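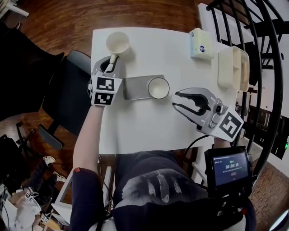
December, a bit after 3 in the afternoon

Tray setting again. I said I'd write up the coffee corner stuff properly this time and not on the back of a delivery slip, so let's see how far I get before the page runs out.

Where we are: the tray. I'm much happier with the gray metal one than with the old cork thing from Dimthorpe. It's flat, it wipes clean, and a cup set down on it gives a nice little click so you know it's there without looking. The bad part is that cups slide on it. Ilse carried it down the hall with two full ones yesterday and came back with a wet sleeve and some opinions! We tried a folded paper towel as a liner, and that works until the first drip, and then you've got a wet paper towel to deal with as well. Frans Maes wants to glue down a rubber mat. I'd like to try a loose one first — if we glue it we can't run the tray through the dishwasher.

Measured the white mug this morning. 8 cm across the rim, and the handle sticks out a good 3 more, so you can't treat it like a round thing when you're planning where it goes. Two of them handle to handle will lock together and then you lift both by accident (ask me how I know). The layout I like best has the mug with its handle out toward whoever's picking it up, and cups without handles at the end of the tray. Leave a thumb's width at the rim of the tray or you can't get hold of it.

Timed myself laying out the whole table from the shelf, everything wiped: 90 seconds the first go, and I was being fussy. I don't think speed matters much for this. Putting things back in the same spot matters a lot more, and we're all terrible at it, me included.

Tissues: keep them at the back. They were next to the tray for a while and every time somebody pulled one the box came along and bumped a cup. The cream container lives back there too. Ignacio keeps dropping pens in it. Please stop, Ignacio. It's for clean spoons, and I've written SPOONS on the shelf list twice now.

Glass: still undecided. I like having a clear one out because you can see right away if it needs washing, but it disappears on a white table in this light and I've knocked it with my elbow more than once. Stonby do a tinted version. I've asked Jeanine whether there's any money left for a box of 32, which is way more than we need, but they don't sell them in smaller lots.
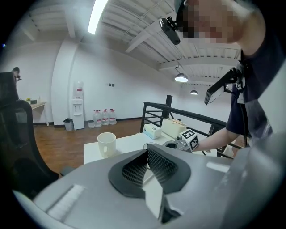

Jeanine Timmermans: No to the 32. We have half a cupboard of perfectly good glasses from the Baert order, and if they're hard to see, put a colored coaster underneath. Also the mugs should go back upside down, they collect dust overnight.

OK, fair. Coasters it is, I think there's a green set in the drawer under the kettle. I'm not sold on upside down though — the rims sit right on the shelf and I'd want shelf liner first. Will cut some tomorrow if the roll is long enough.

Still to do: loose rubber mat, try it with full cups (Ilse has volunteered me). Descale the kettle. Find out who has the other tray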